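May, residency diary, late

Five days into Toscombe and I have 95 pages of the memoir, which sounds wonderful until I tell you that up to 8 of them are any good. I read the whole pile on the floor this afternoon with a green pen. The chapters on my grandmother's bakery in Lusemden still hold up, I think. The ones about my twenties read like somebody filling out a form.

I did fix the opening, though! I'd been starting with the train ride and it was all weather and sandwiches. Now it starts in the kitchen with the argument over the oven, and I can hear her voice right away. I wrote until my tea had a skin on it, then went to brush my teeth at two in the afternoon like a civilized person.

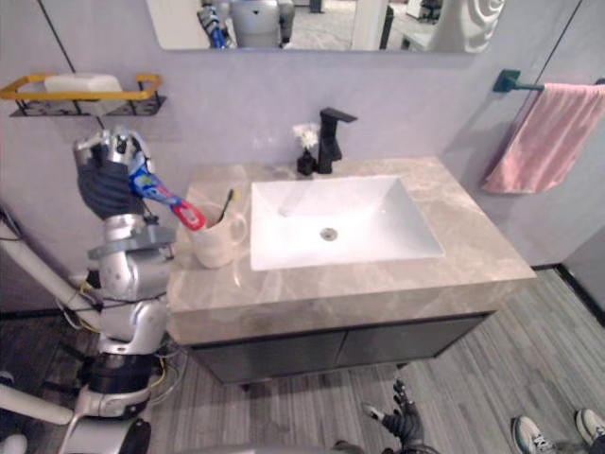

Toothbrush, mug, marble. Bathroom at Toscombe.

Then there's the essay for the Sarmiento anthology. They want it shorter again – this is the second cut – and I've been moving the same paragraph up and down all evening. It's the one where my aunt teaches me to read from seed packets, and I love it, and it has

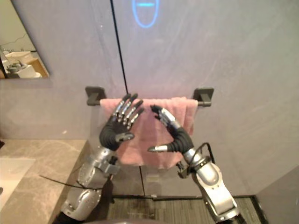 no business being in an essay on rivers. I know that. I took it out before dinner and put it back after. Maybe it belongs in the memoir, somewhere after the flood chapter, where I need a quiet page anyway.

Dinner was lentils. I sat with the poets and we talked about advances and bad reviews, and I laughed so hard I had to put my fork down. I miss having people to complain with. 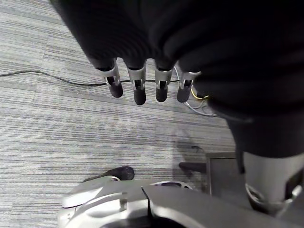 Things to do before the Prusero reading

Pick something under ten minutes. Print it in big type (last time I squinted through the entire thing). Email the bookstore and ask if they have a microphone.
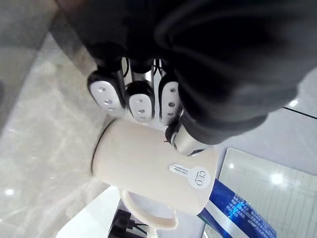

I'm leaning toward the bakery chapter for the reading, mostly the part with the bread dough and her hands. It needs one more pass, and I keep getting stuck on how to describe fingers without sounding like a piano teacher. Three of them side by side, rounded at the tips and pointing down, and already I've used up all my adjectives. I'll try again in the morning with coffee. Lights out now, my eyes are closing.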